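Cirnden Community Kitchen: progress report for June

Dear Mieke,

Thank you again for your patience while we settled in. The Gruledari cookery sessions are well under way, and 53 families have now signed up, which has cheered us all no end. We did lose a fortnight to the boiler, I'm afraid, but Løken came out and mended it for less than they had quoted. 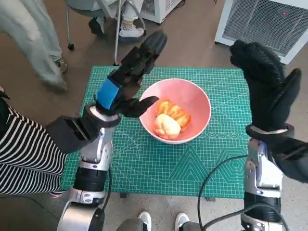 Has the grant been enough to cover ingredients so far?

We have spent a little less than planned, mostly thanks to the allotment – the broad beans have been marvellous – and we expect the money to last well into the autumn.

The evening group has grown to 15 and would dearly like a later finish, so we are asking about the hall until nine. 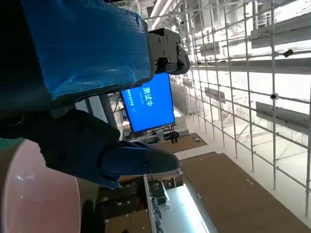
The recipe booklet is nearly ready too, with 111 copies to be printed once the soup pages have been checked. I will send you the first one, along with the receipts.

With warmest wishes from everyone at Cirnden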